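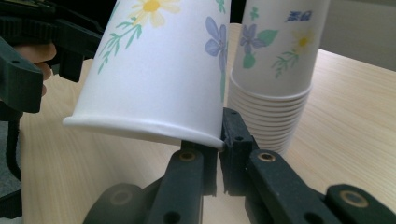 The daisy cups, one of them upside down over the table

marigold_jen
Posted April 9, 2022

Hi everybody, I hope you don't mind a wedding shower question from somebody who mostly lurks. My niece is getting married and I said I'd host, and I've been going back and forth for weeks now over paper cups or real teacups. The paper ones have yellow daisies and a lavender-blue flower on them, and they are just the sweetest things. But I also have my mother's china, which hasn't been out of the cabinet in years, and part of me feels it's now or never. What would you all do?

storkdale_sue
Oh, use the china! I hosted one for my daughter-in-law in March, at the hall in Storkdale, and we borrowed teacups from everybody's shelves. Not one matched and it was the prettiest table I ever set. People still bring it up at church. Yes, there was washing up, but my sister and I did it together with our shoes off and it was my favorite part of the day.

Roy Pilkington
I'm going to be the grouch here, Sue, and I say this with love. I've done the dishes after three of these (my wife volunteers me) and by the last one I was ready to buy paper for the whole county. Jen, you're the hostess. You ought to be sitting down with your niece while she opens presents. Paper cups, one big trash bag, done.

storkdale_sue
Roy, you can come wash at my house anytime! But I don't agree. A hot cup of tea in paper just tastes like paper to me.

tansy61
Could you split it? China for the bride and the two mothers, paper for the rest of us. We did that for my cousin and she got to keep her cup after.

Roy Pilkington
Now that I could live with. Only thing is, somebody's aunt will want to know why she didn't get a real one. Ours did.

marigold_jen
Ha, we have that aunt too — she may have to be an honorary mother for the day. I like this a lot, Tansy. I'd been thinking punch for the paper cups anyway, the kind with sherbet, and a pot of tea at the head table. Does anybody have a punch recipe that isn't too sweet?

tansy61
Ginger ale, pineapple juice and lime sherbet, and go easy on the sherbet. Put it in at the last minute or it goes to foam.

storkdale_sue
I still vote china for everybody, but I'd drink that punch out of anything. Do wash your mother's cups the day before, Jen, they get dusty even behind glass.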